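Zuvora Stultthorpe 1619 Work Table

Item no. 508 – Benches and Tables – Endidach Workspace Range

The Stultthorpe 1619 is a fixed-height table for electronics assembly, inspection and sorting of small parts. The top is white and unprinted, so dark housings and cases are easy to find against it. Edges are sealed on all four sides. The length is 1,619 mm and the depth is 1,000 mm.
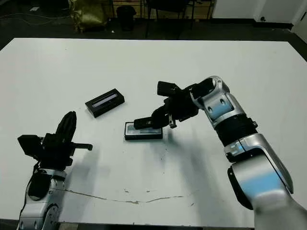

2 min read

Small black devices such as the two on the tabletop can be set down at any angle, with open surface left between them for handling. No mat is required for parts with flat undersides.

Rated load is 200 kg, evenly distributed. Point loads should be placed over the cross rail – see the mounting sheet before drilling. Clamps up to 508 mm from either end do not affect the rating.

Clean with a damp cloth and mild detergent. Do not use acetone or abrasive pads. Dark rubber feet may mark the top if left in place for long periods.

Legs ship separately from the Holanda warehouse. Leveling feet and hex key included. Cable tray and rear shelf sold separately.

Replacement tops: order under the same item number, suffix T.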